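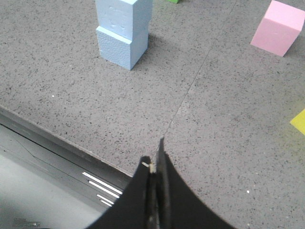

Radomir Spahić
Play Area Safety Coordinator, Wihongi Family Center

Filed under: Checklists & Inspections > Indoor Play > Soft Toys
Last updated: July 14, 2009

SOFT BLOCK CORNER: INSPECTION CHECKLIST WITH COMMENTS

Hello again to everyone who has a turn at opening the block corner, and a special welcome if it's your first time with the clipboard. Please mark each item OK, FIX or REMOVE. I've put my comments under each one, and I know I go on a bit, but I'd much sooner you had too much to read than too little.

1. Surface under the blocks. OK
Run your palm over it as well as looking, because that speckled gray pattern is very good at hiding crumbs and beads. There's a faint seam line near the light blue stack, and I'd like you to follow it with a fingertip for any lip or lifting. A couple of tiny white specks were showing too. Pick up anything like that, however small!

2. Stacks. OK, with a reminder
Two light blue cubes were standing one on the other, with the top one a little offset so it overhangs the bottom one slightly. I don't mind that at all (half the fun of blocks is seeing how far you can push it), but please keep stacks to 9 blocks at the most, and take them down before closing.

3. Foam surface. OK
The light blue foam has a slightly dimpled texture, so don't write that up as wear. What we're after is tearing, crumbling or a bite mark. Give each block a good squeeze and a gentle pull at the corners. Anything that sheds goes straight in the REMOVE bin, even if it's somebody's favorite.

4. Dents. WATCH
The yellow cube has a small shallow dent near the upper middle of one face. Leave it in use, make a note of it, and compare at the next check. A dent you can cover with a thumb is fine by me; a split of any length isn't.

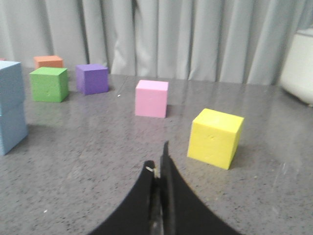
5. Curtain. OK
Ours is the light gray one behind the blocks. Check that the hem is sound and that no cord or loose thread hangs where a child could reach it. Tug the rail lightly, please, no swinging on it.

6. Cleaning. FIX
Wipe every block with the Plorner solution, 2 capfuls to the small bucket, and let them air-dry before they go back. The sheet had a gap of 18 days in it, and I'd dearly like to see that closed up.

7. Spares and sorting. OK
We have more than 50 spare blocks in the hall cupboard, so there's no reason to keep a doubtful one in play. Colors can be mixed any way you like.

The next full review is in November. Leave your notes on the back of the sheet and I'll read every one, I promise.

Related checklists
- Dress-Up Box and Costume Fastenings
- Book Nook Shelving
- Stroller Parking and Entry Mats
- Snack Table Wipe-Down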